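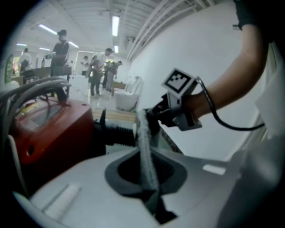
シャクンタラ・ソランキさんからは、握ったときに指先がすっと閉じるのはうれしいけれど、三十分も続けると手首より先に親指の付け根がくたびれる、あそこをもう少し丸くしてもらえないか、というお便りをいただきました。まったくそのとおりで、私も試作のころから同じ場所をさすりながら使っていたものですから、読みながら思わず親指をもんでしまいました。いまお届けしている版では、レバーの角をしっかり落としてあります。ソランキさん、ありがとうございました!

# Kestlow 手持ちグリッパー 組み立てキット

Kestlow(ケストロウ)は、人が手に持って使うロボット用グリッパーのキットです。自分の手で物をつかんだり、蓋を開けたり、棒を差し込んだりした動きをカメラとマーカーで記録しておいて、あとからロボットアームに覚えさせる。そういう遊び(と言うと怒られそうですが、うちでは半分くらい遊びです)を、自宅の机や共同工房で始めたい方に向けて作りました。

もともとは私が自分用に一台だけ作ったものです。アームのほうは中古でどうにか手に入れたのに、動きを教えるための道具がなくて、最初は菜箸に輪ゴムを巻いて代用していました。それを共同工房Prukbergに持ち込んだところ、隣の作業台の人が「それ、うちにも欲しい」と言い出し、気がつけば型紙を引き直し、ねじの長さをそろえ、説明書まで書いていた、というわけです。説明書は私の口調のまま書いてあるので少し長いのですが、お茶でも飲みながら読んでいただければと思います。

## 箱に入っているもの

- 外装パーツ(白、または濃い色。ご注文時にお選びください)
- 爪のユニットと握りレバー
- 平らなマーカー板、または立方体マーカーの左右一組
- カメラ取り付け台 Negri
- 300 mmの取り回しケーブル
- ねじ、スペーサー、面ファスナーの袋
- 紙の説明書(図は手描きです)

カメラと記録用の小型パソコンは入っていません。すでにお持ちの方が多いのと、好みがずいぶん分かれるところなので、あえて外しました。どれを買えばいいか迷ったときは、使う部屋の広さと、何をつかませたいかを書いて気軽にメールをください。長い返事が行きます。

## 重さと寸法のこと

完成時の重さは、カメラ抜きで約800 gです。軽いとは言えません。正直なところ、もう少し削れないかと肉を抜いた外装も試したのですが、力をこめて握ったときに爪の根元がたわみ、マーカーと爪先の位置関係が毎回ちがってしまいました。記録する道具でそこが動くのは困ります。それで、重さには目をつぶって剛性を取りました。腕が疲れる方は、肘を体に寄せて持つとかなり楽になります。

爪の厚みは19 mmです。便座の蓋の縁や引き出しの取っ手など、指をかける隙間が狭いものを扱う方は、先にその隙間を測ってみてください。薄い爪に替えたいというご相談も多いので、爪だけ自分で設計できるように、取り付け部の図面を一緒にお渡ししています。3Dプリンターをお使いの方なら、午後いっぱいあれば一組できると思います。

## マーカーは平面か、立方体か

いちばん多いご質問です。

平面の板は、作るのも貼り直すのも簡単で、上から見下ろすカメラが一台あるだけなら十分に働いてくれます。机の上で積み木を動かすくらいでしたら、私は今でもこちらを使います。ただ、手首を大きくひねるとマーカーがカメラからそっぽを向いてしまうことがあります。

立方体のほうは面がいくつもあるぶん、手首を返しても、どれかの面がカメラに残りやすくなります。頭の高さにカメラを置くような使い方や、人が歩き回って作業する広い部屋では、こちらをおすすめしています。そのかわり前に張り出すので、狭い棚の中に手を入れるとぶつけます。私は二度ほど角を欠きました。予備の紙は多めに入れておきますね。
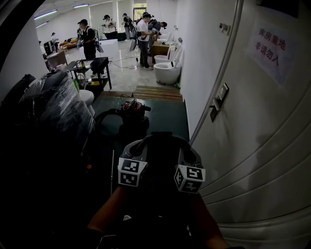 ## 組み立ての流れ

工具は六角レンチとピンセット、あとは明るい机があれば足ります。はんだ付けはありません。初めての方で半日、慣れた方なら昼ごはんの前に終わるくらいの作業です。

1. 外装の内側をのぞいて、バリが残っていないか指でなでてみます。引っかかるところは紙やすりを軽くあててください。
2. 爪のユニットを仮止めします。この段階ではまだ締め切らないでください。
3. レバーを組み込み、何度か握って、左右の爪が真ん中で出会うことを確かめます。片方が先に着くときは、ねじを半回転だけ戻してもう一度握ってみましょう。
4. 動きがそろったら本締めします。力いっぱい回すと樹脂が割れます(割った方には部品代だけで外装をお送りします。よくあることなので恥ずかしがらずにどうぞ)。
5. Negriを載せ、カメラを固定します。爪先が画面の中に入っているかを、開いた状態と閉じた状態の両方で見ておきます。
6. マーカーを貼ります。しわや気泡が入ると読み取りが不安定になるので、ここだけは急がずに。
7. ケーブルを面ファスナーで留めます。手首を返したときに突っ張らないよう、ゆとりを持たせてください。

最後のケーブルのところは、説明書でも字を大きくしてあります。6月に出した最初の版では、ここを一行で済ませてしまい、使っているうちに端子が抜けるというお電話を何件もいただきました。ゆるい輪をひとつ作って逃がすだけで、ずいぶん違います。

## 共同工房で使うときに

家の机でひとりで使うのと、ほかの人がいる場所で使うのとでは、勝手がだいぶ変わります。まず、自分が動く道筋を先に決めて、床を這うケーブルは端に寄せておくこと。カメラの画面を気にしながら歩くと、足元は本当に見えなくなります。私は段差のある場所で一度よろけてから、必ず手ぶらで一往復してみることにしています。

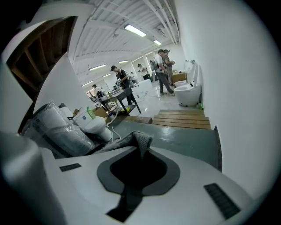

それから照明です。天井の蛍光灯がマーカーのつやに映ると、読み取りがふっと途切れることがあります。つや消しの紙に刷ったものをお届けしていますが、ご自分で刷り直すときも、光沢紙は避けてください。ラミネートをかけるときは、つや消しのフィルムを選んでいただくと安心です。

何人かで同時に記録する場合は、マーカーの番号が重ならないようにしましょう。お仲間でまとめてご注文いただくときは、備考欄に「番号を分けて」と書いてくだされば、こちらで違う番号の組を入れておきます。あとから番号を書き換えるのは地味に面倒で、私など、隣の人の動きを自分の記録だと思いこんで一晩悩んだことがあります。やけに上手だと思ったんですよねえ。

カメラを使う作業ですから、まわりの人が写ることも忘れずに。始める前にひと声かけて、写りたくない方がいたら時間をずらすのが、長く気持ちよく場所を使わせてもらうこつだと思っています。

## 記録ソフト Resero

キットをお買い上げの方には、記録用の小さなソフトResero(レゼロ)をお付けしています。できることは多くありません。カメラの映像とマーカーの位置を時刻をそろえて保存し、あとで見返しながら要らない部分を切り落とす、そのくらいです。保存先のファイルは普通の表計算ソフトでも開ける形にしてありますので、学習のほうはお好きな道具でなさってください。

画面の文字は日本語と英語を切り替えられます。録画を始めると短い音が鳴りますが、静かな工房では案外ひびくので、設定の二枚目で消せるようにしました。これもお客さまからのご要望です。

## お手入れと交換部品

爪の内側の滑り止めは消耗品です。つるつるした陶器やガラスばかりつかんでいると早く減りますし、木のささくれにも弱いです。触ってみて頼りなくなってきたら、思い切って貼り替えてください。古い糊は、ぬるま湯でしぼった布をしばらくあてておくときれいに取れます。

外装の汚れは薄めた台所用洗剤で。アルコールは、濃い色のほうで白く曇った例があるのでおすすめしません。

交換用の滑り止めとマーカー紙の組は、送料込みで1,056円です。封筒でお送りするので日にちの指定はできませんが、郵便受けに入る厚さに収めてあります。

## お届けについて

一台ずつ手で検品しているため、ご注文が重なるとお待たせしてしまいます。次の発送分の受付は11月13日に始めます。お急ぎの方は、外装の色を「どちらでも」にしていただけると、手元に残っているほうからお出しできるぶん早くなることがあります。

組み立てていて手が止まったら、どの手順のところかを添えてメールをください。写真を付けていただけると話が早いです。夜は返事が遅くなりますが、朝いちばんに読んでいます。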